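Man charged over Plillside lettings fraud

A 41-year-old man has been charged with fraud after a string of tenants in Plillside paid deposits on flats that had already been let to other people.

Police said the man was arrested at an address in Jeltden on 2020-09-24 and questioned overnight. He faces 5 counts of fraud by false representation and one of possessing articles for use in fraud. He has been refused bail.

The case covers 9 households. Each is said to have met the man at a furnished flat, been shown round and then been asked for a holding payment by bank transfer. The largest single payment was 3,000 pounds. In most cases the tenants were given keys that did not fit the front door.

Officers were first contacted by Zerrin Dönmez, who had arranged to move in with her sister and found another family living there. She had kept every message, and these were passed to the bank the same day. Part of her money was frozen before it could be moved on - the rest has not been traced.

A second person, a woman from Dmytriv, was interviewed and released without charge.

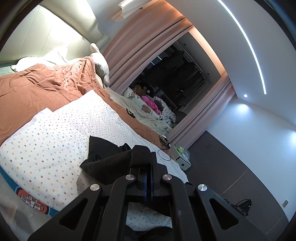 Vusumuzi Mokgethi said he would have lost his payment too if he had not rung the building's managing agent first. He had been told that nearly 50 people were waiting for the same flat and that he had an hour to decide.

The next hearing is due in December. Anyone who paid a deposit on a Plillside flat and has not yet spoken to police is asked to call the station in Jeltden and to keep any receipts, texts or bank statements.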